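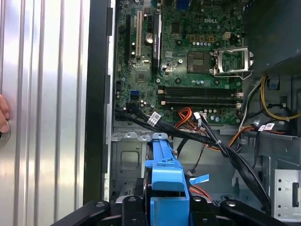
Print this page
E-mail this page

Chapter 6
Opening the box

My first computer repair took a whole Wednesday evening and most of it was spent looking for a screw. I had bought a second-hand office tower from a clearance shop called Kunstead, it wouldn't start, and I took the side off on the carpet (a thick one, which was my first mistake) with a kitchen knife for a screwdriver (my second). I had no idea what I was looking at. There was a green board with a great many small things on it, there were wires going everywhere, and I remember thinking that if I put the lid back on quickly enough I could pretend I'd never seen any of it. If I'd had someone beside me to point at four or five parts and tell me their names, I'd have been perfectly happy. So let's do that with a Dell desktop, the sort that turns up in offices and school cupboards by the hundred. Start with the empty socket, the grey square pad with its silver bracket standing open next to it, because once you've found where the processor goes you can find nearly everything else. The four black memory slots are empty too, which makes them much easier to learn from, as you can see the little white latch clips at the ends without a stick of memory in the way.

In the first five chapters we kept the lid on. We talked about what a computer does with numbers, where it keeps them, and why it sometimes seems to lose them. You may have drawn the box diagram from Chapter 2 so many times that you can do it in your sleep – input, processor, memory, storage, output, and arrows all over the place. Now I'd like you to swap the boxes for real objects. It's a bit of a jolt! The arrows, for a start, are mostly thin copper tracks running through the board, and you can't follow them very far by eye before they dive under something.

By the end of this chapter you should be able to take the side off an ordinary desktop, name the main parts, say what each one is for, and take out and refit the memory and a plug-in card. You won't be building a machine from nothing yet. That comes in Chapter 8, and it goes a great deal better if you've had your hands in an old one first.

What you'll need

An old desktop that you don't mind upsetting. I can't stress the "don't mind" part enough. Please don't use the one with your coursework on it. Ask at work, ask a relative, look at the back of a cupboard. The machines I use in my own classes come from a box room at Pliltley, where they had been stacked up since before I arrived, and they've been taken apart and put back so often that the screw holes are going.

You'll also want a medium cross-head screwdriver, a soft brush, a pencil, some masking tape and a few saucers or jar lids for screws. A wrist strap is a good idea and costs very little. If you use one, follow the instructions that come with it, and if you haven't got one, touch bare metal on the case before you reach in and do it again every time you come back from making tea.

Before you open anything

Shut the computer down properly, switch off at the wall and pull the mains lead out of the back. Then hold the power button in for a few seconds. I was taught to do this and I've never got out of the habit. It helps drain off what's left in the power supply's output.

Never open the power supply itself. It's the metal unit that the mains lead goes into, and it can hold a nasty charge long after it's been unplugged. We shall treat it as a sealed lump for the whole of this book. If one fails you replace it.

Clear a table. Good light matters far more than good tools, and I'd take a desk lamp with a bendy neck over the smartest screwdriver set in the shop. Lay the case on its side so that the board is flat in front of you and you're looking down into it. Working on an upright tower is possible, but every screw you drop goes to the bottom and hides.

A first look round

Spend ten minutes just looking. Students hate this bit and want to start pulling things, and I was just the same, but it pays you back later. Draw a rough plan of the inside on a sheet of paper. It doesn't have to be pretty – mine look like a map of a car park. Mark the board, the power supply, the long slots, the short slots and anything round. The round silver thing about the size of a coin is a battery, and it keeps the clock going when the machine is unplugged. A flat one is the reason old computers wake up convinced it's years ago.

Expansion slots often come in more than one kind on the same board. Older machines may have a white slot or two for PCI cards, with slots of another shape and colour near them for newer cards. Go by the shape, as makers have never quite agreed about colours. A card should only fit the kind of slot it was made for. If you find you're leaning on it, stop and check.

Then there are the cables, which are what put most people off. A tidy bundle with ties round it is a gift from whoever had the case open before you, so leave the ties on unless you have to move something. Labels wrapped round the cables are better still. Read them, copy what they say on to your plan, and if a cable has no label give it one with a bit of masking tape. I once unplugged 11 leads from a machine in the Gukby office without marking any of them. I got it going again in the end, but I missed two trains.

The data cables for drives are usually SATA these days, flat and thin with a small L-shaped connector that only goes on one way round. Power leads are the coloured ones. In the usual desktop supply yellow carries 12 volts, red carries 5, orange carries 3.3 and black is the return, though some makers go their own way, so check the manual before you trust a colour with anything that matters.

Try this before you read on

With your plan in front of you, cover up your notes and put your finger near (no need to touch) the processor, the memory slots, the battery, a drive connector and the power supply, saying each name out loud. Yes, you'll feel silly. Do it again tomorrow, and if you miss any, go back to the plan and put a ring round them.

6.1 The motherboard

Everything else in the case either plugs into this board or hangs off it by a cable

Print this page
E-mail this page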